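9/12/22

# Datov opens its robotics lab to neighbors and local shops

FLORENBERG – Datov held an open day at its robotics lab on Sheehan Street over the weekend, with most of the attention going to the simulation room at the back of the building. Some 500 people came through, according to the company. They included families from the surrounding blocks, two classes from the technical college and a number of people who run small machine shops in the area.

The lab builds handling software for firms that sort and pack small parts. Staff first try out each task on a computer, in a rendered version of the work table, and move it to a real arm later. On Saturday the simulated table was shown on a wall screen, and visitors could take a turn at the controls. The job was picking up small objects from a tray with a two-finger gripper.

"People expect the arm to be the hard part," said Eoin Brennan, who leads the lab. "Most of our time goes into small things lying at odd angles. A cylinder on its side is a good test, and you can run it all night on a computer without breaking anything." 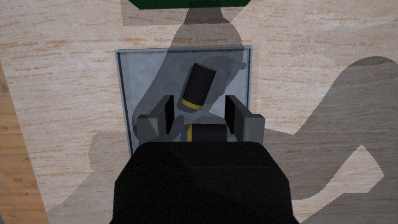 Brennan said a new task usually spends 6 weeks in simulation before anyone tries it on hardware. The lab changes the light, the shadows and the position of the objects from one run to the next, so that the software does not get used to a single setup. He told one group that shadows had caused more trouble this spring than any other part of the work.

Children under 8 were asked to stay with an adult in the hardware room, where a real arm ran behind a clear screen. The line for it reached the front door by noon, and staff moved the afternoon talk back by half an hour to let people through.

Several shop owners asked about cost. Datov does not sell arms itself and would not give a price, but Brennan said the company was looking for small firms to take part in a trial called Manen. The trial began in May and has 19 firms signed up, most of them in packing and light assembly. Places are still open for shops that handle mixed parts in small batches – the kind of work that is often still done by hand.

Parking was a problem for part of the morning, and cars were sent to the lot behind the old post office. The company said it would ask for use of that lot from the start next time.

Datov plans another open day next May. School groups that want a weekday visit before then can sign up at the lab's front desk.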